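4.2 Fingertips, tape and what we changed in June

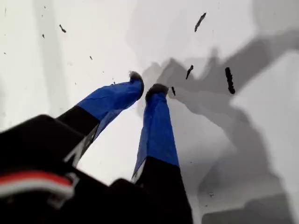

Shenoy Student Robotics Club, Medar Project Group

Figure 3. The two-fingered gripper over the white work surface, with blue tape on both fingers and black fragments of different sizes nearby.

I should say up front that the fingers took up far more of our semester than the software did, which is not what any of us signed up for! When we wrote the plan for Medar (the small-piece pickup task from Section 2), the gripper got one line in it. One line. By the end we had a whole notebook on tips and tape.

The blue tape in Figure 3 was Vimala Panicker's idea. We had been arguing over how to find the fingers in the video, and our first detector kept mixing up the black fingers with the black pieces on the table, so she wrapped the outer part of each finger and told us to look for the blue. It worked well enough that we threw away most of my code (I was a little sad about that, but it was slow code). The tips themselves stay dark, so the detector still has to guess where a finger ends. We give it a fixed offset from the top border of the tape, measured by hand every time we rewrap.

The pieces are all odd shapes, and we wanted it that way. Cubes would have been easier, and the group before us used cubes, but a cube doesn't care much which side you come at it from. A long thin piece does. If the gripper comes down along the length of it, the fingers close on nothing or push one end away, and then the arm has to go looking again. So the planner, which we call Stama, picks an angle for the wrist first and only then a spot to close on.

We logged 3,611 pickup attempts over the term, and 1,708 of those were made after the tape went on. I'd love to compare the two halves directly, but we also changed the lamp and the closing speed in the same week, so please don't read the difference as a tape result. Section 5 only uses the attempts made with tape.

Shadows were the other headache. On a white surface a dark shadow and a dark piece can look awfully alike to a simple threshold, and for a while Stama kept trying to pick up the shadow of its own hand. We ended up using Jumutix, our labeling tool, to mark shadow edges in 36 video clips, and trained the filter on those. It still misses the smallest crumbs, so we set a minimum size and let the planner ignore anything under it. The exact cutoff is in the settings table in the appendix, next to the wrist limits.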